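Community Help > Data Collection > Recording Practice

Wrist camera view: how much of the surroundings should remain in recorded examples?

Posted by Gurard Lab Desk

Our group is preparing a set of examples for a packing task, in which a two-finger gripper is to place a coiled power cable in an open cardboard box. The work is done on a table with a green cloth covering, and a small yellow rectangle on the cloth serves as the reference position. Operators are asked to begin every example with the fingers behind the rectangle and the box on the right. 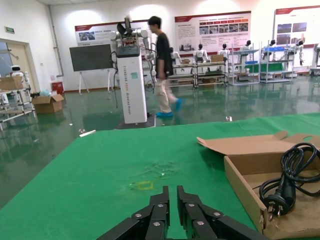
Our written procedure, last revised in December, states that the wrist view should contain "the task area and little else." Reviewers do not agree on what this means. One reviewer rejects any example in which a person crosses the room. Another accepts all of them, provided the fingers and the box remain in view. As a result, 13 examples from the most recent session are on hold, and the session cannot be closed.

We would be grateful for guidance on the following points. Should examples with movement in the background be kept? Should the box be in exactly the same position every time? Is it acceptable to store examples with the cable in the box together with examples in which the box is empty?

Posted by Sisay Records Office

Our own procedure permits movement in the background, subject to two conditions. No person may touch the table during recording, and the operator must enter the word "passing" in the session notes. A system that has only been shown a still room may respond poorly when someone walks by, and it is preferable to learn this early.

With respect to the box, exact repetition is not advised. We move it by a small amount after every 10 examples and record the change. The marked rectangle should stay where it is. If the tape lifts or is replaced, a new session number should be opened, even when the difference appears slight.
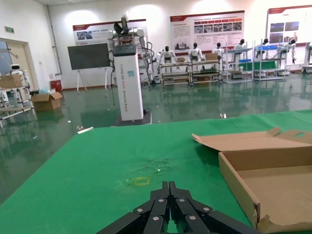

Examples that start with an empty box and those that start with a full one may be kept in the same store, but they must carry separate labels. The label should describe the state at the first moment of the recording. We formerly labeled by the final state, and almost 3 weeks of work had to be read through again by hand — an expense that we would not wish on another group.

Marks and stains on the cloth do not require rejection. Please note them once per session. Should the cloth be changed, the old and new sessions ought to be divided evenly between the learning set and the test set.

Posted by Lurkis

Keep all of them. Storage costs very little and examples can be removed later. We have never rejected a recording on account of the background.

Posted by Alemia Support

The preceding reply is correct as regards storage, although it does not address the matter of labels. Recordings without a starting label are difficult to remove later, as there is nothing by which to find them. We recommend that the 13 examples be released from hold once the notes have been completed.

It would also be advisable to replace the phrase "little else" in the procedure. Our equivalent sentence reads: "The fingertips and the near side of the box shall be visible at the start of the recording." Reviewers have applied it without difficulty.

Last edited Friday, February 21, 2025. Replies to this topic remain open.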